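Parkura cell

The Parkura cell is a two-arm tabletop work cell used at Sillport for sorting and handing over hand tools and small supplies. It was assembled by Bortolotti from stock arms and Tritwood gripper parts. The maker's papers describe it as "self-maintaining," a claim that the service log does not bear out.

Setup

The arms are bolted on either side of a table covered with a plain cloth. Before each run an operator jogs both grippers to a home point and checks that the fingertips close evenly. Bortolotti gives the setup time as one coffee break. Operators who have written about it put it closer to a morning, mostly spent on the cable clips.

Upkeep

The manual calls for new fingertips every 1,000 cycles. In practice the first set at Sillport was swapped at 706, after the pads began to slip on thin handles. A later set went at 275 – no cause was ever given. Joint screws are checked by hand, and the cloth is pulled flat when it bunches up. The software is said to correct for wrinkles, though no test of this has been published.

Loose cords are a known weak point. The manual says to keep them out of the reach of the arms and offers no way of doing so.

Work area

A typical layout mixes tape rolls, wire spools, a screwdriver, pliers and a soldering iron, with a clear lidded box for some of the smaller supplies. Clear plastic is widely held to be hard for such machines to pick out, and the cell's record with it is thin. 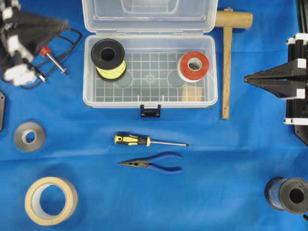
Nives Caputo has argued that the fingertip figures say little about the cell itself, as both early sets came from the same batch and the grip force had been left at the factory value. She also holds that the setup time drops once the cable clips are replaced with hook-and-loop straps. Bortolotti has not changed the clips, and the manual still says 1,000.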